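The Slowest Show Online Is Also the Most Fun

By Heiðrún Hafþórsson
Thursday, September 2, 2021

The first time I watched a full episode of Wonow, I had a bus to catch and I missed it. Then I missed the next one. A man in a green raincoat was trying to cross a small town without stepping on any street he had walked down before, and he had painted himself into a corner behind a bakery, and I simply could not leave until I knew whether he'd get out. (He did. It took a conversation with a woman who owned two garden gates and was happy to open both.)

The man in the raincoat is Steinar Bergmann, and if you spend any time with online video you have probably been sent one of his clips by a friend who added nothing but a row of exclamation marks. The show has 396 episodes so far. Most are under half an hour, and every one of them starts with a rule. Only left turns. Only food that begins with the letter of the day. Talk to the next person wearing a hat and do whatever they suggest, within the law and the budget, which is 60 dollars and has never gone up.

I've been a fan long enough to have opinions about the theme music, so when he agreed to spend an afternoon talking with me I brought far too many questions.

He grew up in Bundgaard, a harbor town with one movie theater and a great many boats, and he started filming because his older cousins wouldn't let him play cards with them. "I had my mother's camcorder and I made a documentary about how unfair they were," he told me. "They watched it and laughed so much that they dealt me in. I lost all my money that evening. I think I was nine."
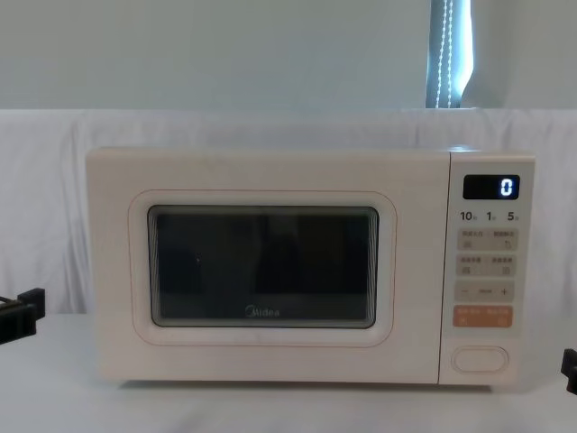 The early uploads are still there, and please go and look at them, because they're terrific in a completely different way. He hardly speaks. There's a three-part series on the parking habits at a ferry terminal, and another in which he learns to juggle over the course of a winter and ends up only slightly better at it. What you notice is how patient he already was. Plenty of young creators cut every breath out of a sentence. Steinar left in the breaths, the throat-clearing, the dog walking through.

Things changed when he met the Zoditz crew. Zoditz was a comedy channel run by four former roommates, loud and very quick, and they invited him on for what was supposed to be a single challenge: stay in a shopping mall from opening to closing without saying the word "yes." He lasted until lunch. The episode was so funny, and so oddly tender (he apologizes to a shoe salesman at length), that viewers kept asking for him to come back. He came back 36 times.

"They taught me how to get out of a scene," he said. "I used to just stay. I would film the end, and then what was after the end, and then the walk home. They would stand behind the camera and make a scissors sign at me."

You can see both schools in Wonow. The openings are pure Zoditz, fast and silly, with the rule shouted over a drum roll. Then the drum stops and you're walking with him, and the pace is all his own. It's a wonderful trick and I've yet to see anyone else pull it off, though plenty of channels are trying.

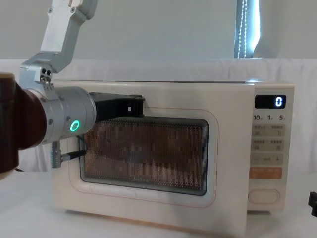 My favorite run is the one fans call the Birevari episodes. Birevari is a hill village with a single long road, and Steinar planned to stay there for one day with the rule that he could leave only when he'd been given a nickname. He expected it to take an hour or two. The villagers, having heard what he was up to, held out with enormous glee. Children called him "sir." The postman learned his full name and used it every time. It stretched to five episodes, and when the nickname finally lands, shouted from an upstairs window by a man who is plainly annoyed about something else, I stood up in my living room and cheered!

I asked whether any of that had been set up. He looked a little hurt, then laughed. "If I could write that, I would have a much better job." The nickname, for newcomers, is Wet Umbrella. You can buy it on a mug.
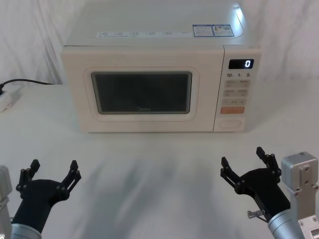

Being well known has made some of the rules harder. In the first hundred episodes or so, strangers had no idea who he was, and half the comedy came from their puzzled faces. Now a walk through any large city gets interrupted for selfies, and people in hats come looking for him. His answer has been to go smaller. Since May he has filmed only in towns with fewer than 100 shops, and he doesn't announce where he is until he's gone.

It's working beautifully. The run from this summer has a looseness I'd missed, especially the one with the choir rehearsal, where the rule was that he had to stay anywhere he was offered a chair. The altos offered him a chair. They also offered him sheet music. He can't sing, and he says so, and the choir director says that has never stopped the tenors.

He edits everything himself, at night, with the radio on. He keeps a notebook of rules he hasn't used, and he let me flip through it on the condition that I'd give away just one. So: a whole day in which he can only go where a delivery van goes first. I have no idea how he'll do it legally, and neither did he.

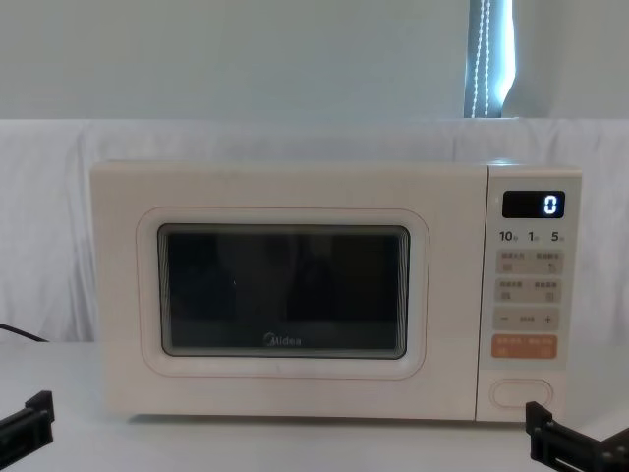

There has been talk of television, naturally. He has taken a few meetings and come away cheerful and unsigned. One producer wanted a co-host, another wanted a prize at the end, and a third asked whether the raincoat could be a different color in each episode. "I said it's one raincoat," Steinar told me. "It's the one I have."

As for where to start, I'd say skip the famous clips and pick the bakery one, then go straight on to Birevari and watch all five in order. After that, wander. The comments are worth reading too, which I can't say for many channels. Regular viewers post their own attempts at the rules, and Steinar answers a surprising number of them, usually late and usually with a question.

New episodes go up on Sundays. He's away filming again next week and wouldn't tell me where, but he did ask if I knew anything about ferries.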